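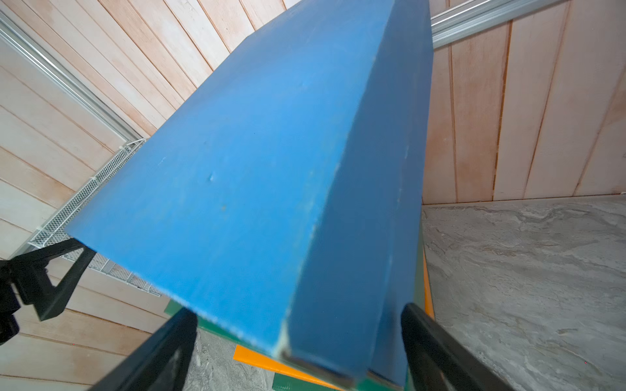
Home | Ask | Toys and Play | Mending | Members | Log in

Last updated: July

Painted blocks chipping at the corners, is there a way to touch them up?

Ghizlane Abou Zeid

Hello all! I've got a set of big painted blocks, long flat ones, that came to me from a playgroup in Tanomby when it moved premises, and I love them to bits. Blue on top of green on top of orange is how they usually get piled up in our house, and they look so cheerful together. The trouble is the blue one. The bottom corner has worn right through the paint and you can see the pale stuff underneath, with a thin dark strip along the edge. There are whitish scuffs near the bottom too, and a tiny dent on the broad face which I can live with.

I'd like to fix the corner before it gets any bigger. My two children build with these every single day (bridges, shop counters, beds for the dog), so whatever I put on has to stand up to being dropped. I don't know what the blocks are made of under the paint. The playgroup didn't know either, and there's no maker's name anywhere on them. Do I sand it? Fill it? Paint the whole block again? And how on earth do you match a sky blue like that? It's quite matt and every blue I've got in the cupboard is shiny.

Naima Younis

Oh, I do love a block question! I look after the toy shelves at the Tahiri library and we must have touched up half of ours by now, so please don't be put off, it's a lovely job for an evening with the radio on.

First find out what the pale layer is. Press your thumbnail into it. If it dents easily it's probably a foam or something soft, and then you mustn't use a spray paint, as some of them eat into foam and you'll end up with a crater (I have done this, to a perfectly good yellow arch). If it's hard and you can see any grain it's likely to be wood, which is much easier.

For wood, rub the chipped edge with fine sandpaper, only enough to take the lip off the old paint so it doesn't lift any more. Wipe the dust away with a damp cloth and let it dry overnight. Then dab on a water-based paint that says on the tin it's suitable for toys. Use a small brush and 3 thin coats, and leave it a good few hours between each. One thick coat stays tacky for ages and then picks up fluff.

I wouldn't bother filling the corner unless it's sharp. A rounded corner is nicer to land on anyway!

For the colour, take the block with you. Really, carry it into the shop. I took a green one into Allik, the paint place near the station, and they mixed me a tester pot while I waited. Ask for matt. Try it on the underside first and look at it in the morning by the window, blues change such a lot once they're dry. The scuffs might not need paint at all. Try a barely damp sponge with a drop of washing-up liquid, very gently, and see what comes off.

One more thing, if the blocks are old and you don't know where they started out, get a lead test kit before you sand anything. They don't cost much and you'll feel happier.

Hatem Ezzat

just leave it, they're blocks. ours have no paint left on any of the corners and the kids haven't noticed. great things though, best toy we ever had

Yoshinori Maruyama

Agree with Naima about testing before sanding, please do that bit first.

If it does turn out to be foam, a flexible fabric paint worked well for us on a dented wedge. It moves with the foam when somebody sits on it. Ordinary wall paint cracked within around 4 weeks. I also stopped stacking ours with the painted faces straight on top of each other on hot days, as the fresh paint stuck to the next one down and took a patch of orange with it. A sheet of baking paper in between sorted that out.

Would love to hear how you get on with the blue!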